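Teleop forum > Data collection > How slow do you go when demonstrating?

gripwidth_anon
Joined in November, still dropping things. We're teaching a two-arm setup to put soda cans on a little raised board, leader arms in my hands, follower arms doing as they're told. My demos are slow and careful and the policy we trained on them moves like it's defusing something. Maarten Aerts at our shop says record faster. I say if I record faster I'll be recording crashes. Who's right?

tarel_owner
Maarten. Your pauses are in the data. Every time you stop to think, the robot learns that this is where one stops to think, minus the thinking.

hudec77
Disagree with tarel_owner. Fast demos from a nervous operator are just blurry demos. We recorded 1,406 on the Kodance rig at a speed my grandmother would find dull, trimmed the idle bits afterward, and it runs fine.

tarel_owner
"Fine" being the word people use before they show you the video.

gripwidth_anon
Please fight in order. Can on its side in the left gripper, right arm hanging by with its fingers slightly open, which is also roughly my own posture by four in the afternoon:

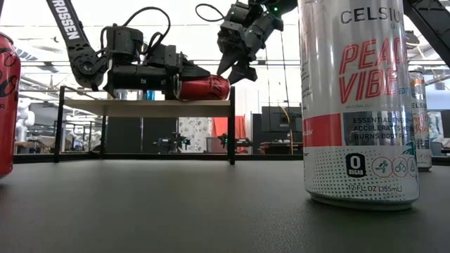 Should I delete the demos where I fumble the can and pick it up again?
Keep the ones where you recover cleanly, and throw out any where you gave up or reached in with your hand.

hudec77
Seconded, and I hate agreeing on a Tuesday. The recoveries are the only place it ever sees a can that isn't where it should be.

slackcable
Small point: is the right arm doing anything in this task? If it just hovers, your hand wobble on that leader goes into every single demo. I'd park it.

gripwidth_anon
It's meant to take over for a handoff. In theory.

tarel_owner
Then demo the handoff or park the arm. The Droreteck folder I inherited had 3,809 episodes of a left arm working and a right arm conducting an orchestra. Guess what the policy was good at.

hudec77
I'd still go slow on the handoff.

tarel_owner
Of course you would.

gripwidth_anon
OK. Right arm parked for the plain placements, separate batch for handoffs, medium speed, which will annoy you both. Will post numbers when I have some.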